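预算又改了一版。趁晚饭还没好先记两笔，免得过两天自己都忘了为什么这么改。

先说结论：单臂先上，第二台往后拖。夹爪备件砍一半，电气件不砍。

最早那版是照着 Hetmont 的套餐抄的，臂、夹爪、支架、培训全打包，看着省心。后来一项项拆开，培训那块我们根本用不上，支架自己找人加工也便宜。拆完剩下的再去问 Pirkden，对方回得慢，邮件发过去 15 天才有报价，不过写得细，连线缆长度都单列了。这点我喜欢。Hetmont 那份就一行“附件若干”，若干是多少？问了两遍，没问出来。

然后是大家最容易漏的：小东西。臂的钱谁都记得住，断路器、继电器、按钮盒、电源插座，单价低，没人认真算。我这次把旧表翻出来重新加了一遍，光按钮和开关这一类就 802 块，运费还没进去。再加线、端子、扎带，又一截。去年就是在这里超的，超了以后从备件里扣，结果五月份坏一个夹指，等了好久，活全停在那儿。今年不想再来一次。

所以表里单开了一栏叫“零碎”，先放着，不许挪用。

还有台面。原来想买带槽的铝台，漂亮是漂亮，贵，而且我们的活换得勤，今天按钮盒明天齿轮，固定死了反而麻烦。最后就是普通白桌子，铺张大垫子，东西随手摆。省下来的钱补到控制盒上，多备几种，旋钮的、带急停的、竖着一排按钮的，都要有，不然每次测的都是同一种，测了等于没测。
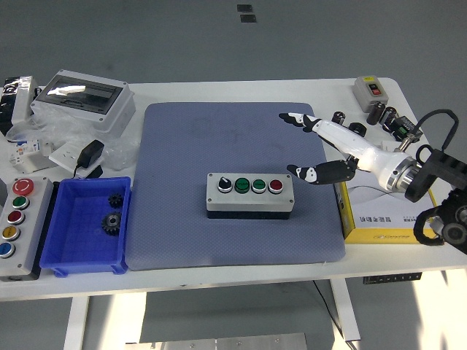

Skekadmont 看完表回了一大段，大意是第二台臂不该拖，现在一起谈价格还能压，分两次买，运费和安装都要再付一遍，而且单台一旦出问题就是全停，备件再多也顶不住。另外还劝我把保修问清楚，到底从发货算还是从验收算，差一两个月很正常。

保修这条我服，确实没问，明天一早就去补。第二台的事我还是不太同意。压价能压多少要看量，我们才两台，不是什么大客户。况且场地的电也得重新拉，插排不能一直这么串下去，这笔还没人报过价。先让一台跑起来，把每天真正能用几个小时记下来，再谈第二台，心里有数。

不过分开付运费那条倒是提醒我了，得问问 Pirkden 能不能先签两台、分批发货，第二批价格锁住。能锁最好，锁不了在说。

Neves 那边的夹指也问了，一对 228，满 100 对才有折扣。我们哪用得了 100 对，跳过。打算先买几对顶着，磨得快再补。有人建议自己打印，试过，短期凑合行，抓按钮盒这种滑面的东西老是打滑，不知道是材料问题还是纹路没做对，回头单独写一篇吧。

待办，写给自己：
问保修起算日
问分批发货，锁价
断路器和继电器各多报一份，别忘了税
找电工来看场地，要书面报价
“若干”那个再问最后一遍，还不说清楚就划掉
运费统一放一栏，别再散在各行里了，上次对帐对到半夜

表里有个公式好像还是错的，合计那格少加了一行，吃完饭再看。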